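Notes for my talk, Toswood Elementary family night, library, 7 p.m.

Slide 1. Good evening, everybody, and come on in, there are still seats up front! I'm Anjana Dissanayake, and I've taught first grade for 19 years, the last 11 of them right down this hall. Tonight I want to talk about reading aloud at home, which is my very favorite subject, so please wave at me if I run over.

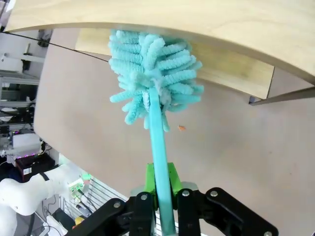
My mother, Anoma, read to us every night in the kitchen, usually with supper on the stove, and she did all the voices (badly, bless her, and we adored it). You don't need to be good at this. You need a book and a lap. (Pause. Let people laugh. Drink water.)

Slide 2. How long should you read? I tell my families 20 minutes, but if your little one is done after seven, then be done, and try again at bedtime.

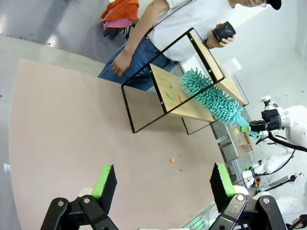

Slide 3. Retelling comes next, and it's the part I get the most questions about. After the story, ask your child to tell it back to you using whatever is lying around. Little scraps like the green and orange-red ones on that wooden board are plenty: green can be the frogs, orange-red can be the fox, and off you go. Let them get the order wrong the first time.

Slide 4. Book lists are by the door, in both languages. Questions now, please!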